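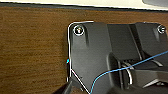 Wumpini Tetteh wrote in April 2022:
> The wrist camera on our Pumora drops out whenever the arm reaches down
> low and rolls the wrist over. It comes back if I wiggle the cable at the
> gripper end. I've swapped the cable once already and the new one does the
> same thing. Is it the connector? And does anybody redo the camera
> calibration after touching this stuff, or do you just carry on?

Hi Wumpini, hi all,

Yes, I know this one far too well! We run the same arm in a kitchen cell at Grirton and I lost most of July to it before I worked out what I was doing wrong. It may well be your connector, but I'd check how the cable is routed first, before you order anything from Sutanto (their board wasn't to blame in our case, and I had already sent them a slightly grumpy email, sorry Sutanto).

Let me just write down what I do now, in the order I do it.

CABLE FIRST

Power down, put the arm in the folded pose, and then move the wrist by hand through its whole travel while you watch the cable. Slowly. What you're looking for is the spot where it goes tight, and on mine that was with the wrist rolled all the way over and the forearm low, so pretty much your symptom. I had tied it down right beside the gripper housing, nice and tidy, with no slack at all past the tie. Every roll was pulling straight on the plug.

Now I leave a loose loop, 63 mm across, and the first tie goes further back up the forearm. It looks sloppier and I've had people offer to neaten it for me. No thank you! Check that the loop can't get into the fingers when they open all the way, though, because mine did exactly that the first evening and I had to cut a cable I'd only just put in.

Thin cable is fine, by the way. I tried a thicker shielded one and it was so stiff it fought the wrist.

SCREWS

While you're in there, put a driver on the housing screws. Snug is enough, they're going into plastic and I've stripped one by leaning on it. A loose housing lets the camera shift a tiny bit every time the gripper bumps something, and then you chase a calibration problem that keeps changing under you. I put a paint pen stripe across each screw head on our arm so I can see at a glance if it has turned.

Then run the soak test. I use the Flustmont script, which cycles the wrist end to end and logs every frame the camera misses. I let it go 929 cycles, mostly because that's how many fit between lunch and when I want to go home. Before the loop I was getting dropouts in the first few minutes. With the loop, none in that whole run. Do it with the arm over the actual work area, too, with the dishwasher door down and the rack at full reach, since an arm waving in free air over a bench never gets into the awkward poses.
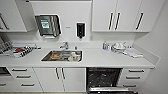
CALIBRATION

To your last question: yes, redo it, every time the housing has been off or the camera has been touched. I used to carry on and hope, and then the gripper would close just beside the bowl instead of on it.

I take 7 poses with the target board. Put it on the counter for some and down at dishwasher height for the rest, otherwise the fit is lovely up top and drifts as you go down. White kitchens are a pain, so fix the exposure by hand before you start. On auto, all that white cabinet and countertop drags everything dark, and then the steel sink throws a glare right across the board if you've set it too close. I keep the board well away from the sink and the faucet and tilt it a bit toward the arm.

If the error comes out over 3 pixels I don't try to rescue it by throwing out poses, I just start again. Usually the board had slid.

Save the old calibration file somewhere before you overwrite it. Ask me how I know.

If the dropouts are still there after the loop and the soak test, then I'd start suspecting the connector, and I'd look at the socket on the board side too, not only the plug. Could you post your log from the script if you run it? The timestamps against wrist angle are the useful bit, and I'd like to compare it with ours.

Good luck with it!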